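May, quill bench, afternoon

Second dye trial for the Ekard panel. Sorted the quills that Sandra Bunting sent down: 274 usable after pulling the split and stained ones. Graded by diameter into fine, medium and coarse. Coarse set aside for rim work. All of them had one wash already but still felt greasy, so repeated with plain dish soap in warm water, rinsed twice, dried on a towel.

Dye bath: bloodroot, 60 g dried root to the small enamel pot, simmered and strained before the quills went in. Held below a simmer from then on. Last time the bath boiled and the fine grade went soft and would not flatten evenly. Pulled a test quill at 11 minutes – pale orange, patchy near the tip. Left the rest in until the tips matched the shafts. Color is closer to rust than the old panel. Monique Roussel thinks the original has faded and that we should match the protected color under the fold. I agree, but would like to see the underside again before committing the full batch. 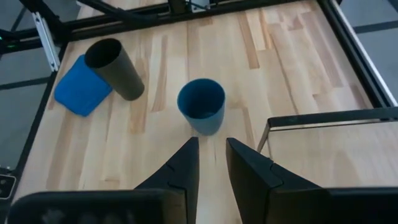 Flattening: bone tool works better than the steel one on the fine grade. Steel leaves a track down the middle that shows once the quill is folded over the thread. Soak time before flattening still too long. Tips clipped after flattening this round, fewer splits.

Sewed a sample strip on brain-tanned hide, two-thread zigzag, sinew. Stitches must stay inside the thickness of the hide and not come through the back. Three did. Unpicked and redone. Splices tucked under the previous fold – the join is visible only on the back edge.

To do:
Blue still unresolved. Try the Lillus indigo at half strength.
Label the jars. Jar 123 has no grade written on it.
Ask Sandra for more fine grade, belly quills if she has them.
Return the steel flattener to Monique.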